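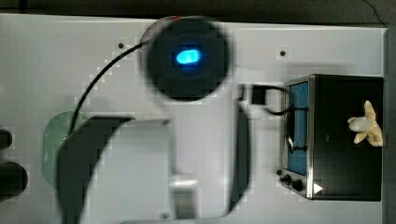 On the white table.

Minutes, Tunari Playgroup Association, 2022-07-06

1. Opening
The meeting was opened and the minutes from May were approved with 2 corrections of spelling.

2. Heating of the hall
The offer of Kristiansen for the new boiler is 2363 euros, with installation. Eltik offers 1309 euros, but the removal of the old boiler is not in this price. The board prefers to wait until both offers can be compared on the same work.

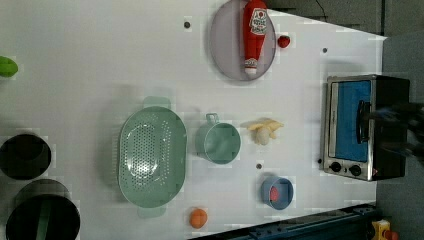
One member asked if it is wise to wait, as the autumn prices can be higher and the small room was already cold last winter. The board will write to both firms this week.

3. Opening hours
It was proposed to open on one more morning from September. The vote was 21 in favor, none against. The Faltia school must still confirm that we may use the side entrance at this hour.

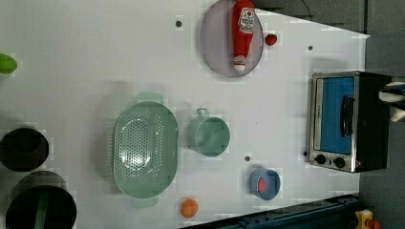
Plate with ketchup bottle, strawberry, colander and measuring cup.

4. Membership fee
The fee stays the same. Families who joined after May pay half for this year. 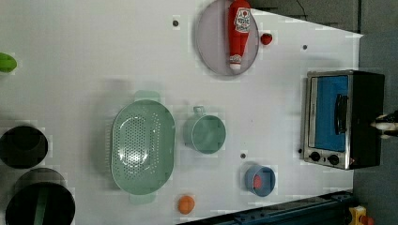 5. Any other business
The key for the bicycle shed is missing. Please look in your bags. The next meeting will be announced by letter.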